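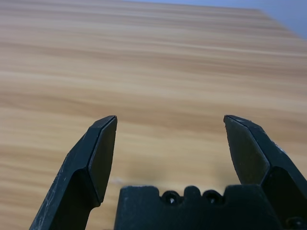
Greifer offen über der Tischplatte, die Kratzer an den Fingern sieht man gut.

Kurzes Fazit vorweg, muss gleich wieder ins Labor: Der Keduleck-Greifer ist brauchbar. Günstig ist er nicht, wenn man alles mitrechnet. 4 von 5 Sternen.

Gekauft im Oktober über Flovent, 971 Euro das Stück, netto. Lieferzeit angegeben mit 6 Wochen, geworden sind es fast 10. Auf Nachfrage kam immer nur die selbe Standardmail. Einen Stern Abzug allein dafür.

Verarbeitung ordentlich. Schwarze Finger, kantig, Oberfläche allerdings empfindlich, an den Aussenkanten helle Schrammen und eine Stelle, wo es richtig abgeplatzt ist. Für die Funktion egal. Wer Geräte später weiterverkaufen will, sollte das einkalkulieren.

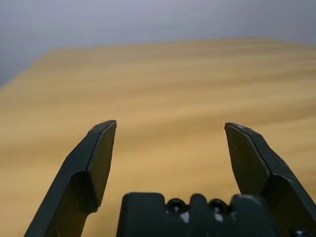
Montage ging schnell, mein Kollege Tiago Aguiar hatte das vor der Mittagspause fertig. Anleitung nur auf Englisch, die Zeichnung zu den Schrauben winzig. Passendes Werkzeug liegt nicht bei, also mitbestellen!

Zum Budget, weil danach am meisten gefragt wird. Der Greifer selbst ist der kleinere Posten. Dazu kommen Ersatzfinger, Adapter, Kabel und die Lizenz für Dornatus (läuft jährlich, steht im Angebot ganz unten). Taner Polat hatte bei uns die erste Kalkulation gemacht, ohne Lizenz und ohne Ersatzteile. Mussten wir nachbeantragen, 8 Wochen weg. Vergleichsangebot von Jitaru lag auch vor, in der Anschaffung billiger, aber Wartungsvertrag Pflicht.

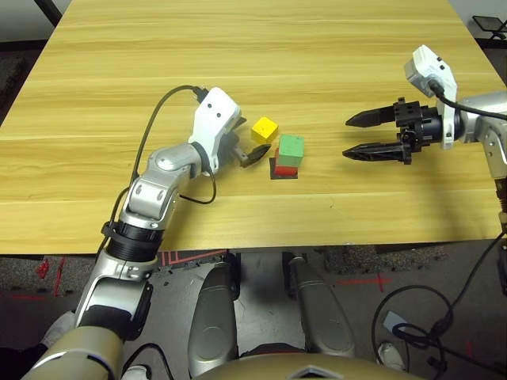
Kabel unbedingt als eigene Position planen, Halter und Clips gleich dazu. Unterschätzt jeder. Bei uns hängt am linken Arm eine Schlaufe neben dem Ellbogen, rechts unter dem Arm noch ein Spiralkabel, und schön ist das nicht. Testmaterial kostet dagegen fast nichts, farbige Würfel reichen für den Anfang völlig.

Würde ich wieder kaufen? Ja, aber nur mit schriftlichem Liefertermin. Ersatzfinger am besten direkt in die erste Bestellung, einzeln kommt jedes mal Versand drauf.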